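Bench help wanted, desktop PC teardown + rebuild - Vurell, Ferkside shop

Posted Mon 21 April

Looking for bench people. Part time to start, could go longer. You take old desktop towers apart, sort what's inside, put the good ones back together. If you like small parts and don't mind doing the same job many times over, keep reading.

The work comes out of the Khondokar contract. 169 towers in the first batch, mixed ages, all out of offices. After that a lot more, 2,000 by December if the schedule holds. We need hands now, not in a month.

Station one is the panels. Gray molded parts, lots of raised features, brackets and blocks sticking up off the surface. Small pieces have to line up with these. Takes a light touch and some patience, people who rush it get moved to sweeping (kidding, mostly). 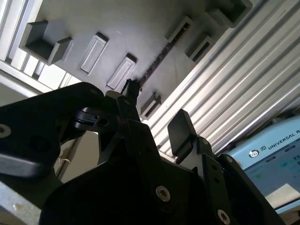 Gray panel, station one. U-shaped bracket at upper left.

What you'd do on a shift:

Pull a tower from the rack, log the tag number
Side panel off, case down flat on the table
Memory out, checked, back in or into the tray
Drives out and bagged, every one, no exceptions
Cables tucked so the panel closes
Sign the sheet. Please sign the sheet

Station two is narrow circuit board strips on the gray textured panels. Printing on them is tiny, so bring your glasses if you wear them. Hold boards by the edges. Thin cables get snagged easy, watch your sleeves.

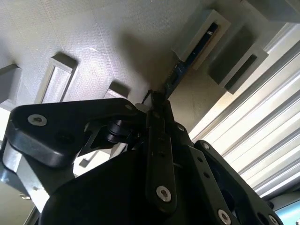

Photo: Vurell / Ferkside bench

Pay is hourly, weekly deposit, rate is on the form you get back when you write in. Shifts are 12 to 4 or 4 to 8, you pick one and stick with it for the month. Bus stops on the corner, parking behind the building, use the side door becuase the front one sticks.

Must have: steady hands, OK sitting for a few hours, can read a part label and copy it down right. Nice to have: you've built or fixed a PC before. Not needed: a degree, certificates, your own tools.
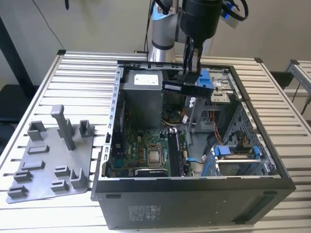
Memory is where most new people start. Easy to learn, easy to get wrong too. The stick goes in one way only and you never force it. On the tower laid out on the slatted table the slot is right next to the processor socket, so keep your knuckles off that silver metal top when you press down. Same goes for the orange and black wires, move them over first, don't lean on them. We'll show you on a scrap board before you touch a customer one. Most folks get it in a shift, a few need two, either is fine.

Training is paid. First day is safety, wrist straps, where things live, then straight to the bench with someone next to you. Cases have sharp edges inside so closed shoes and no loose jewelry. Gloves are in the drawer, all sizes.

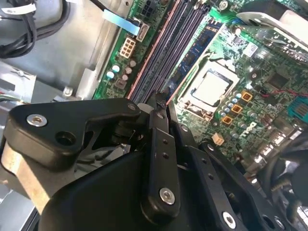

Do I need to know the different makes of computer?
No need. There's a binder for the models we see most, and you can always ask at the next bench.

To apply: short email to the Vurell front desk, put CLOLOVON BENCH in the subject line so it gets to the right inbox. Tell us which shift, when you can start, and anything you've ever taken apart (bikes count, toasters count). No cover letter. Resume if you have one handy, skip it if not.

We'll call everybody who writes, may take a few days. Short hands-on tryout, paid, then we let you know. Must be 18 or over and OK to work in the US. Openings stay up untill filled.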